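Packing and Dispatch Assistant, Edley site

Stisto is hiring a packing and dispatch assistant for its Edley site. The job is permanent and full time, starting in April if we can get the right person by then. We will wait a few weeks for someone who has to give notice.

Stisto fills and ships household and garden products for smaller brands that don't have a plant of their own. Most orders go out by the pallet to stores and distributors. A smaller share goes out by the box to people who ordered online, and that is the side you would mainly work on.

What the job involves

You will pick orders from the shelves, pack them, label them and get them to the dock before the truck leaves. The afternoon pickup is at 4:15 and the driver does not wait. Mornings are mostly online orders. After lunch you will be on returns, restocking or helping the pallet team, depending on what came in overnight.

You will use a handheld scanner and our stock system, Trimeo. Experience with Trimeo is useful but we don't expect it. Training takes two days, and you will work next to someone from the team for the rest of your first month.

Other regular tasks:
Checking caps and labels before items are boxed
Counting stock in your own section every Friday
Breaking down cardboard and taking it to the baler
Writing up damaged goods on the yellow form and putting it in the tray by the office door 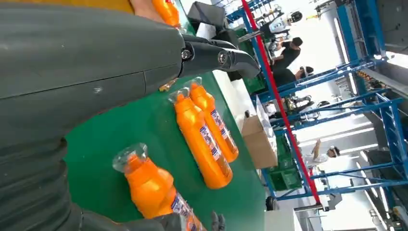 Boxes weigh up to 35 pounds. You will be on your feet for most of the shift. The dock is unheated, so dress for it in winter. We supply safety shoes, gloves and a jacket.

Hours and pay

Monday to Friday, 7:00 a.m. to 3:30 p.m. or 8:30 a.m. to 5:00 p.m., alternating by week. There is a 30-minute unpaid lunch and two paid breaks of 15 minutes. One Saturday a month you will be asked to work a half day, paid at time and a half. If you can't do Saturdays at all, say so in your application and we will talk about it.

Starting pay is $19.40 an hour, going to $20.60 after the first 90 days. We offer health and dental coverage from the first of the month after you start, 12 days of paid vacation in the first year, and a 401(k) with a company match. There is a $200 bonus if someone you refer is hired and stays six months.

What we need from you

You can read and write English well enough to follow an order sheet and fill in a form.
You can lift and carry safely.
You show up on time. The early shift can't start packing until the section is staffed.
You are 18 or older and allowed to work in the United States.

A forklift certificate is a plus. If you don't have one and want one, we pay for the course after six months. No diploma is required.

Getting here

The site is on the east side of Edley, behind the old Bühler building. Parking is free. The number 9 bus stops at the gate, but the first one gets in at 7:10, so it won't work for the early weeks unless you can share a ride. Several people on the team already do.

How to apply

Send a resume or a short letter with your work history to Mitali Kanagaratnam in the Stisto personnel office. Put job number 2709 at the top. You can also fill in a paper application at the front desk between 9:00 a.m. and 3:00 p.m. on weekdays. Please include a phone number and the best time to reach you.

Interviews are held on site and take 45 minutes, including a walk through the packing area. Wear closed shoes. Shanthi Kanagaratnam, who runs dispatch, will be in the interview and can answer questions about the shifts. Everyone who interviews will hear back within a week.

No agencies, please.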